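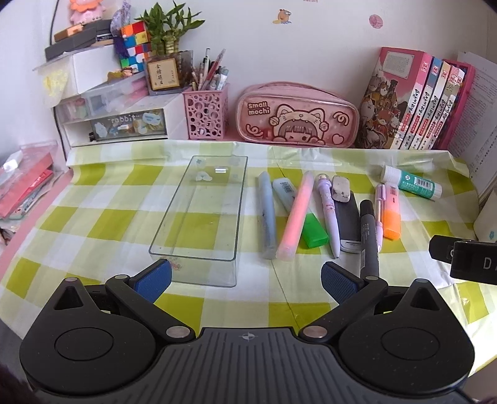
Msimang objected that desk storage had been treated in the earlier literature as a matter of taste, when in shared offices it decides who can find a pen and who gives up looking. The present section takes that objection as its starting point and considers how small writing supplies are kept, lent and returned in open-plan workplaces.

4.2 Personal and common supplies

Two sites were compared. At Clurnham, each employee received a personal set of supplies at the start of the year and was expected to look after it. At Bilton, supplies were held in common and drawn from a cabinet near the main entrance. The sites were similar in size and in the kind of clerical work performed, although Bilton had more part-time staff, a difference that should be kept in mind in reading what follows.

Staff at Clurnham described their supplies in terms of ownership. Pens were labeled, and borrowing was usually preceded by a request, even between people who had shared a desk for years. Staff at Bilton seldom asked. Items moved from desk to desk during the day and were gathered up in the evening, though not always by the person who had taken them. Ziółkowski describes a similar pattern in school staff rooms and calls it "drift," a term we adopt in the remainder of the paper.

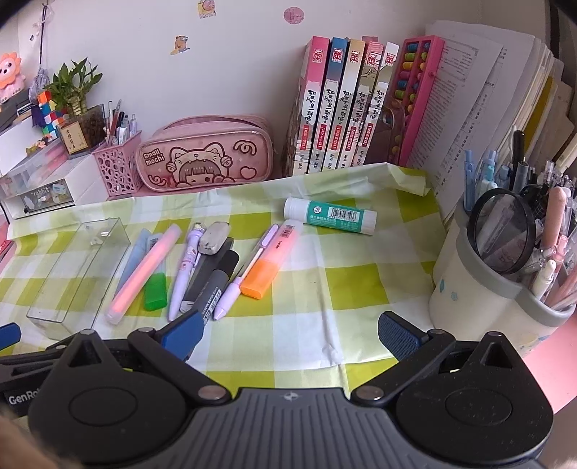 Does drift lead to higher spending on supplies? At Bilton it did not, once the yearly order was adjusted for the number of part-time staff.

The cost of drift was felt mainly as lost time. Respondents at Bilton reported searching for erasers and highlighters more often than for pens, which were plentiful. Several had begun to keep a private reserve in a drawer, and these reserves were seldom mentioned to supervisors. In this respect the two sites were closer than their written rules suggest. The Kundemach guidelines, which both employers had adopted, say nothing about private reserves and assume that an item is either issued or stored.

Containers also mattered. Where a desk had a box of its own, items tended to be put back in it at the end of a task. Open trays were used less consistently and often served for mail.
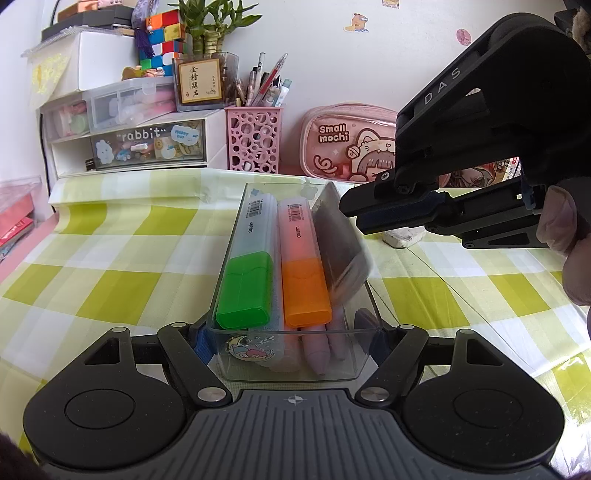
Figure 2. Highlighters and an eraser in a clear pencil box.

Clear containers were preferred at both sites, chiefly for the ease of checking their contents. The question of who refills them is taken up in Section 4.3.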